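I got to the Kuswood guest apartments just before the first checkout and found Natalina Valentini already on her second coffee. She runs housekeeping for the whole building, and since April part of that crew has been machines, so I had plenty of questions (and she had plenty of opinions!).

"I was the loudest voice against it," she told me, laughing. "Four of us on the floors, and I figured we'd be two by summer. We're still four." What's changed is the day itself. Her people used to turn over 7 rooms each and go home with sore knees. Now they spend a lot of the shift watching, checking and redoing. 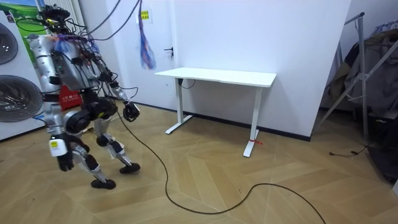
Nazareno Vitale isn't so sure that's a better deal. He told me he misses having a room to himself with the radio on, and that standing by while something else does the floor makes him more tired than doing it would. He also wants to know why the pay slip still says "cleaner" when he's learned a whole second trade.

Natalina doesn't argue with him on that. She's asked for a new job title and a 50-cent raise to go with it, and so far she's got the title.

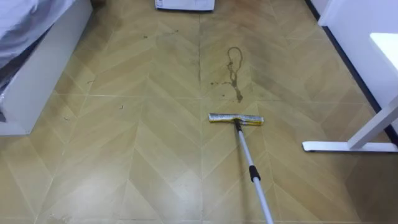 She's also fought over the schedule. The first version came from Trato, the contractor, and it had every room down for the same number of minutes, which made her snort. "A room where someone slept one night and a room where a family cooked for a week? Come on." She rewrote it at her kitchen table, and that's the one they use.

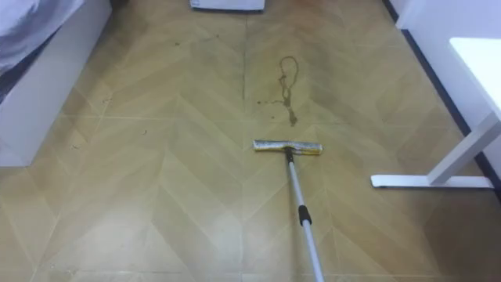 Training was the part I was most curious about, and she says it mostly comes down to learning where to look. New hires want to stare at the machine; she wants them staring at the floor. A brown spill with a row of little droplets off to the side is her kind of test, and she'll ask them about the droplets first. "Anybody sees the big one," she said. Then her phone buzzed, somebody upstairs was out of pillowcases, and off she went with her coffee still in her hand.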